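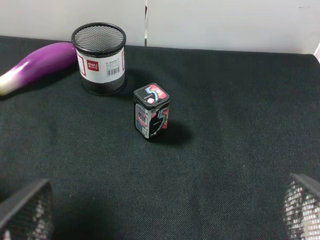

Pen holder on the covered table, label still on, purple eggplant beside it.

Ticket: Label removal and dark cloth shedding, craft table
Opened by: Shona Pirihi
Status: Open, waiting on customer
3 min read · 3 comments · 0 shares

Hello, and thank you in advance to whoever picks this up! I have two small troubles and I'm putting them in one ticket, which I hope is all right.

The first is the mesh pen holder, the black one with the deli label wrapped around its middle. I would love to use it on the front table at our Kerslake sale, but the paper label does not want to part with the mesh. I picked at a corner with my thumbnail and got a little curl of paper and a gray smear of glue for my trouble. I stopped there, as I need the barcode readable until the stock list is done.

The second is the cloth. I bought it from you in June (the Starnmont dark weave, the wide one), and it looks lovely against our white wall, but it leaves fluff on everything I set down. The toy eggplant is the worst for it – it is so glossy that every thread shows – and I seem to spend half the morning wiping it. The back edge also creeps up the wall on the right however carefully I smooth it.

What I have tried so far:
– Shook the cloth outside, twice. A bit better for a day.
– Lint roller, all 60 sheets. Picked up plenty, and then there was more.
– Pulled the cloth forward and clipped it at the front. The clip popped off.

Comment 1, Veltstead Home Support
Hi Shona, thanks for such a thorough note. Some shedding is normal with that weave before its first wash. Please wash it alone on cool, no softener, and tumble on low with a clean dry towel. For the creeping edge, could you measure the table depth? The wide cloth is meant for tables 42 inches deep. On the label, take a photo of the barcode for your list first, then warm the paper with a hair dryer and peel slowly from one end. A drop of cooking oil on a cotton swab lifts the leftover glue from mesh, then dish soap.

Comment 2, Shona Pirihi
Oh, you are kind. The table is shallower than that, so there's my spare cloth going up the wall! I'll fold the extra under at the back. Washing it tonight, and the hair dryer is already on the counter.

Comment 3, Veltstead Home Support
Lovely. We'll keep the ticket open until you've had a chance to see how the cloth behaves after washing. If it still sheds, reply here with your order number and we'll send a replacement.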